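Ollar Community Room: tables and furniture, progress report to the Diltus Fund

Hello again from Ollar! You asked for a page or so on how the furniture money is going, so I've tried to keep it to that (I did warn you on the phone that I can talk about tables all day).

The short version is that we're in decent shape. The old folding tables are gone, the first new wooden one has been picked and paid for, and we have a finish that I'm happy with. The chairs are behind schedule and I'll get to those.

When we wrote the application we asked for plain white tops, mostly out of habit. Then we went over to the Lynch showroom and I fell for a pale wood top instead, very light, almost cream, with a lot of grain in it. It came in at $143 more than the white one. I moved that over from the delivery line, which we'd padded anyway, so the total you approved hasn't changed. If you need that shift on a form, send me the form and I'll fill it out.

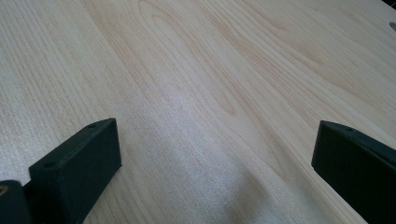 The pale top, with the arched grain and a patch of glare.

I'll admit I was nervous about going light. Our sewing group does a lot of pinning and cutting, the homework club brings markers, and the soup lunch is the soup lunch. But the old tops were so dark that people were always asking for another lamp, and a pale surface really does make the whole room feel bigger. Two of the sewing regulars told me they can finally find their black thread!

The grain was a surprise too. I figured wood was wood, and then I caught myself following the lines with a finger during a budget meeting. It sweeps along in thin stripes and then opens up into these long arches. The kids say it looks like a map.

Now the less good part, so you have it in writing. The chairs from Plorkley were supposed to be here already. They've pushed us back to June, and I've asked for that date in an email and gotten it. We're using the old chairs until then. They're ugly but they hold people up, and I haven't canceled any groups over it. The chair money is still sitting in the account, all of it.

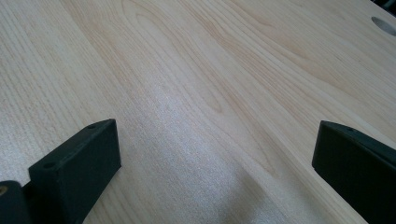
Page last changed: 22 April 2019

One thing I'd like your opinion on is the light. The top reflects quite a bit, and you get a bright, nearly white patch where the grain washes out. For sewing and cards it doesn't bother anybody. For reading, a few people have grumbled and turned their books sideways. I've priced plain blinds at $200 for the window side and would love to use what's left in the small items line, if that's allowed. If it isn't, we'll try moving the table first and see how far that gets us.

Care has been easy so far. Damp cloth, dry cloth, coasters for anything hot. I typed up a little card with those rules on it and put copies by the sink, and people are mostly good about it (the coasters do wander off).

Still to do: order the other 3 tables in the same finish, get felt pads for the legs, and find a home for the last of the old lamps. I'll send the Lynch receipt with the next batch of paperwork, and I'll write again once the chairs are in.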